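Notes on rechargeable batteries around the house, revised August

Most of the lithium cells in a home are treated badly in small ways. They sit at full charge for weeks, or they sit flat in a drawer over the winter. Neither kills a cell overnight, but both shorten its life.

## Charge level

For a phone or tablet in daily use, stop at 80 percent where the settings allow it. Go to full before a trip. A cell held at 100 percent ages faster than one held in the middle, and heat makes the difference larger.

For anything going into storage, aim for half charge. Switch the device fully off. Standby still draws current, and a phone left in standby will be flat well before spring.

Check stored devices every four months. If the level has dropped below 30 percent, bring it back to half. Write the date on a strip of masking tape on the back of the case. Pencil holds up better than ballpoint here.

## Temperature

Store at room temperature or a little below. A hall closet is good. The attic, the car and the shelf over the stove are not.

Do not charge a device that has just come in from freezing weather. Leave it on a table until it no longer feels cold – an hour is usually enough – and then plug it in. Charging below freezing does lasting damage to the cell, and the damage does not show from outside.

Take thick cases off for fast charging if the back gets hot to the touch. A slower charger is an equally good fix. I use an old Fehr desk charger for overnight and keep the fast one in the travel bag.

## Cables and ports

Slow or patchy charging is more often a dirty port than a bad battery. Power the device off. Work the lint out with a wooden toothpick, using light strokes along the back wall of the port. Do not use a pin or a paper clip. Canned air pushes lint deeper about as often as it clears it.

If the plug still wobbles after cleaning, try a second cable before blaming the port. Cables wear first at the plug end, where they are bent.

Coil cables loosely, no tighter than the width of a hand. A Floda hook-and-loop strip holds a coil without crushing it. Rubber bands go sticky and leave marks.

## AA and AAA cells

Nickel-metal hydride cells follow other rules. They can be stored full, and they do not mind being run down in use. Keep them in matched sets and mark each set with a letter. Mixing an old cell with a new one drains the weak one too far.

Samran Thepsuriya, who taught me most of this, retires a cell when it measures under 1820 mAh on a full test cycle. That suits high-drain items such as camera flashes. For wall clocks and remotes I keep using them well past that point.

## When to stop using a cell

Retire a lithium battery at once if the device has bulged, if the screen is lifting at one side, or if there is a sweet solvent smell. Do not charge it, press it flat or puncture it. Put it outdoors on bare concrete or in a dry metal pan, away from anything that burns, and call the local waste office for the drop-off hours. Ours takes them on Thursday only.

Tape over the terminals of loose cells before they go into the drop-off bag. Clear packing tape is fine.

Old phones with sound batteries can go into a shallow drawer, in one layer, with no keys or coins beside them. Wipe the screens first with a barely damp cloth.

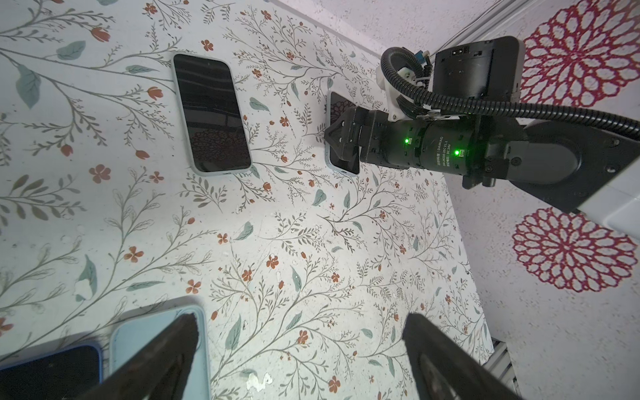 Tablets go in the same drawer if they fit, on the same four-month check.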